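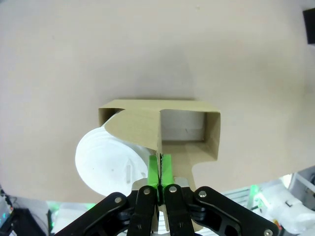
The Kramer carton is a flat-packed kraft mailer that folds into a sleeve, and I have been using it since August to ship small orders of drinkware. I bought the case of 125 after the supplier I had before stopped carrying the size I need. The board is a plain light tan, and the flaps take a curve when they are bent outward, so the carton never opens up looking as square as it does on the sales page. I don't mind that. The part that matters is the compartment, and its corners come out clean. The inside is bright white, so a packing slip shows up well against it.

I run a small shop called Iremstead out of a converted garage. Most of what goes out the door is cups, lids and saucers, and none of it is heavy. Before this I used a standard tuck-top box that needed tape on both ends. The Kramer takes tape on one end only. The other end closes with a tab that goes into a slot. After a full season of orders I can say the tab holds if it is pushed all the way in. If it is left partway, it works loose by the time the package reaches the first sorting center. I had two come back that way in the first month and none after that.

Assembly

The cartons arrive flat in bundles of 30, plus a short bundle to fill out the case. The printed instructions are one small drawing with arrows and no words. The drawing has you fold the side walls in before the long center panel, and I found this awkward. It goes better the other way. Pull the center panel down first, crease it hard with a thumbnail or a ruler, then bring the walls in. Tegan Lowther, who packs for me on weekends, worked this out on her own and is now faster at it than I am.

The creases are the weak point of the product. Some are scored deep enough to fold with one hand and some are hardly scored at all. In the second bundle I opened, most of the left flaps wanted to spring back up. Pressing them under a heavy book overnight fixed it, but I shouldn't have to do that with a carton at this price. Later bundles were better.

Strength

The board is single wall. For cup lids, paper goods and anything else light, it is fine. I sent a stoneware mug to Yareli Bautista in one, wrapped in two layers of paper, and it got there whole. The carton had a crushed corner. I would not send a second mug that way, and for ceramics I have gone back to a double wall box.

Humidity makes a difference. A stack I kept near the garage door in late summer went soft at the edges and the tabs tore when I pushed them in. The ones on the indoor shelf stayed stiff.

Appearance

There is no printing on the outside, so a stamp or label goes on easily. Water-based stamp ink dries fast and doesn't feather. The kraft side does scuff, and a light label with a weak adhesive will lift at the corners. I use the Futance labels in the larger size and have had no trouble with them.

Customers seem to like the look. A few have mentioned keeping the box to store things in, and one asked where she could buy some for herself.

Ordering

Shipping was slow on the first case and normal on the second. One bundle was a carton short. I wrote to the company and Fikri Osman in their customer service office sent a replacement bundle without asking for a photo.

Worth buying for light items if you are willing to crease by hand. I would like deeper scoring on the left flap and a slightly longer tab. I have a third case on order and will add a note if the scoring has changed.

Posted 26 January 2021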